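Questions I Keep Getting About This Newsletter

Last updated 2021-05-31

Who are you, and why should I listen to you about Fallville politics?
I'm a guy who goes to council meetings! I've sat through 17 of them since I started writing (and I read the minutes of the ones I missed, which is its own kind of suffering). You don't have to listen to me at all, but over 300 people have signed up, so I must be saying something.

Are you a Democrat?
Registered, yes. Happy, no. I vote in every primary and I grumble on the way home from most of them. If you've come here for cheerleading, you're going to have a rough time, because I've spent more words yelling at our own county party than at the other one.

Why do you go on and on about the Skorkell Road rezoning?
Because 3,000 residents live within walking distance of it and the public comment period was 31 minutes long. I was there, I had my phone out, I timed it. And then the vote went through before half the line had reached the microphone! I'm still mad and I plan to stay mad through September at least, when it comes back for the second reading.

Didn't you endorse the Jorkska slate last time?
I did. I'd take two of those endorsements back if I could, and I wrote a long, embarrassed post about it that you can find in the archive.

Do you take money from campaigns?
No. I don't take ads either. There's a tip jar, and it mostly pays for coffee and records requests (the county charges by the page, which is a whole other rant).

Can I send you documents?
Please do! Paper is fine, scans are better. If it's a big stack, put the pages in date order first.

Will you come speak to our club?
Probably, if it's an evening. I did the Rajput Hall one last year and had a great time arguing with everybody. Just tell me ahead of time whether there's a moderator, and how long you want me to talk, since left alone I'll go past an hour easily.
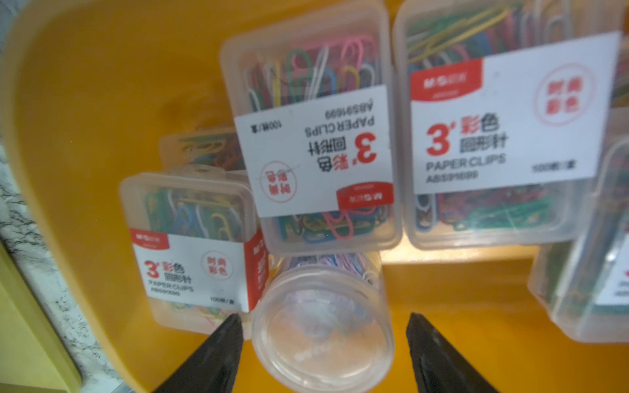 Oh, and I do take questions from the floor, all of them, including the hostile ones. Those are usually more fun anyway.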